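What Ends Up in the Bin

Svyatoslav Kushnir runs the sorting room at Droltitz, a reuse shop on the edge of Dusterham. Household goods that arrive without a box or a label come to him first. We spoke to him in April, during the spring rush.

"People clear out under the sink and tip the lot into a bag," he says. "A sponge, a dustpan, a knob that came off something. It all has to be looked at."

Last year the room handled 1,600 bags. Kushnir works through up to 30 on a busy day with his colleague Tiago Simões. Everything small goes into a metal bin first, so that nothing rolls off the table.

Simões came to the shop from a hardware store in Mekonnen. He says cleaning tools are the easiest things to judge. "With a dustpan I look at the lip. If the rubber is straight, it will pick up dust. If it's chewed up, you just push the dirt around."

He also checks the handle. "A hole in it is good – you can hang it on a nail. Those go first."

Sponges are a different matter. The shop doesn't sell used ones, but it keeps them for wiping down shelves. "We never buy any," Kushnir says.

The white dustpan with the orange-brown lip is the kind of thing Simões means. The gray block next to it is the kind that goes to the shelf-wiping pile, and the purple knob goes in a drawer with other loose parts.
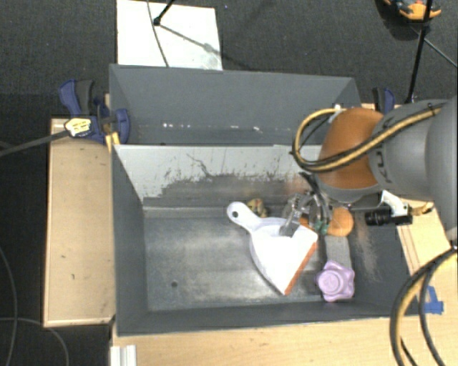 The drawer of loose parts

The drawer held 76 knobs at the last stock check. Customers bring in the pot lid or cabinet door and try them one by one.

"A woman came over from Urkberg for a single knob," Kushnir says. "She found one that fit. It was the wrong color, but she took it."

Simões would like a second drawer. Kushnir says there is room for one under the table, next to the bags.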